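Two arms and a tray of small things

Gudrun Magnusson leads the robot club at the Holmgren school in Grovholm. I met her there in May, after the lessons of the day, when the building was already quiet and only the club was still working. She offered me coffee and asked me to speak with a low voice, as two of the students were in the middle of a test.

The club has 14 members. All of them are working on the same project this year, which they call Prurnus. The task is easy to say: two robot arms must put small, difficult objects in order on a tray. To make it work took most of the winter.

"In the beginning we wanted to do everything," Magnusson told me. "Fold clothes, pour juice, write letters. Then we made a list of what we could finish before the summer, and the list was very short."

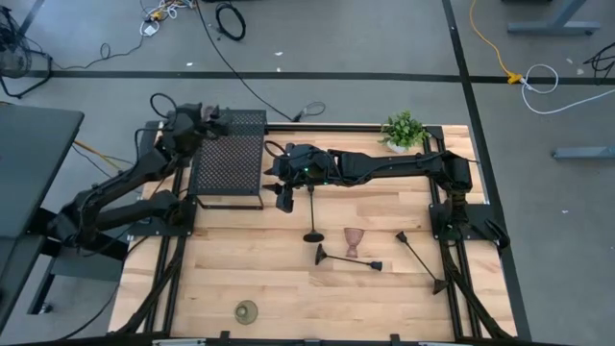

Reading time: 4 minutes

The students chose objects with thin stems and round feet. I asked why they did not begin with something more simple, for example blocks.

"We had blocks last year," she said. "A block forgives you. If you take it a little wrong, it still stands when you let it go. A thing with a thin stem and a round foot falls down, and it can roll to a place where the arm does not reach. The students learned more from one month with these than from the whole year with blocks."

The tray gave its own problems. It has many small holes, and the first program, which was made to find round shapes, found a great number of them. Magnusson laughed when she remembered it. One evening the screen showed 1740 objects, and a student asked politely if the tray was maybe full. They solved it by telling the program the size of the things it should look for.

Each student has a role, but the roles change every two weeks. One group writes the movements, another takes care of the grippers and the cables, and a third keeps the test book. The test book is on paper. Magnusson insists on this, and she showed it to me with some pride — every attempt has a line, with the name of the object, which arm was used, and what happened. In the column for what happened I read "fell," "fell," "good," "stopped by Gudrun," "fell."

"I want them to write it before they talk about it," she explained. "When they talk first, they begin to agree with each other, and then all of them remember a better attempt than the one we had."

I wanted to know how they decide when something is good enough. For the club competition, which is called the Hokar, a team receives points for each object that stands on the tray when the time is over. It is allowed 90 seconds. The club has decided to go slower than most teams and to place fewer objects.

"Some parents asked me about this," said Magnusson. "They think a competition is for being fast. But last year we were fast, and we had to pick up many pieces from the floor." 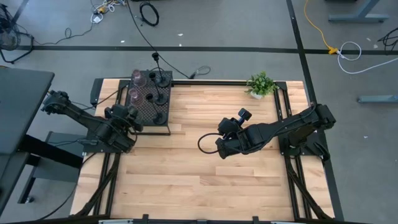

Elis Parri does not agree with her completely, and told me that the arms could move much quicker between the objects if only the last part, when the fingers open, was done slowly. The two of them have discussed it for several weeks. Magnusson's answer is that a quick movement makes the arm shake at the end, and then one must wait for it to become still, so the time is lost anyway. Parri has asked for one evening to measure it, and she has said yes.

"If the numbers are against me, we change," she said. "It is written in the test book that I promised."

What is most difficult at the moment is to use both arms together. Each arm alone knows its work quite well. When they share the tray, one must wait for the other, and the students have tried different rules for who goes first. Now the arm that holds an object always has priority, and the arm with empty fingers must go back. There is still a problem when both of them are holding something.

I asked what happens then.

"Then both stop, and they stay like this until a student comes," Magnusson said. "It is very polite, but we get no points for it."

Before I left, I asked what the younger students should know if they want to join in the autumn. She thought for a while. They do not need to have programmed before, she said, and they do not need their own computer. They should be able to come two afternoons in the week, and they should have a readable handwriting.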